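Visit report: the two-arm table cell at Storkau

Our group spent Wednesday morning at the Todorova workshop in Storkau, where Borislav Grgić looks after a humanoid used for household sorting and pick-up tasks. The visit was arranged to compare maintenance routines with those at Brollport.

The cell is simple. The robot stands at a white table, with no fence, on office carpet tile. Hand checks are done at the table with the objects left in place.
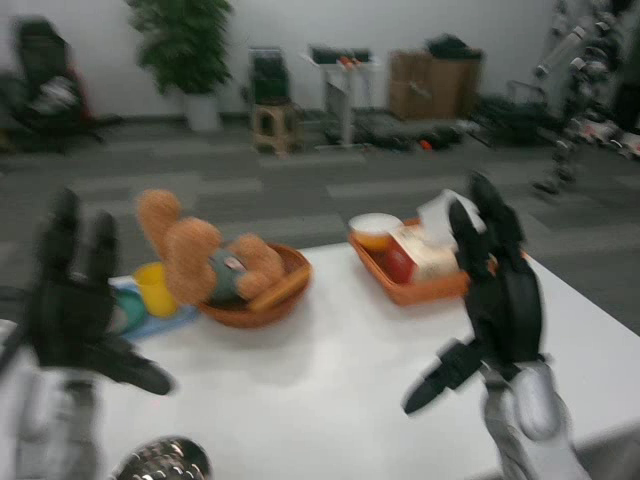 Both hands raised at the table, Storkau cell. A second humanoid stands at far right.

Grgić starts each shift with an open-and-close cycle on both hands, 100 repetitions, and logs motor current per finger. A finger that drifts from its baseline is re-tensioned before any task is run. Tendons are replaced at 608 hours whatever their condition. The thumb joint gets its own inspection every 156 hours, the interval Sudine recommends for its hand kit.

Calibration of the head camera against the table is checked after any collision stop. The table legs are not bolted down, and Manouchehr Amini asked how often the position shifts. Grgić's answer was some 400 runs between corrections. 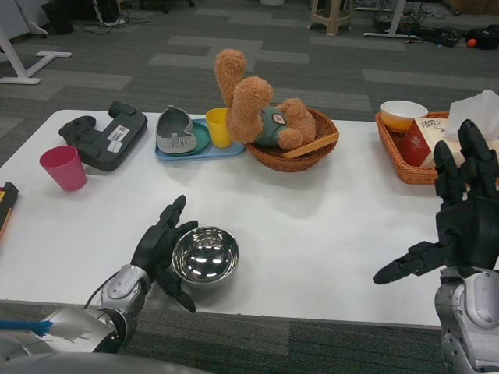
Polished steel bowls give the most trouble in depth sensing, as highlights from ceiling lights leave holes in the data. The workshop keeps the lights on and approaches such bowls slowly, with finger force limited until contact is registered on two fingers.

Forearm covers come off with four screws. Spare tendons are stored by finger, labeled left and right. We asked for a copy of the log sheet and will try the same current check at Brollport in August.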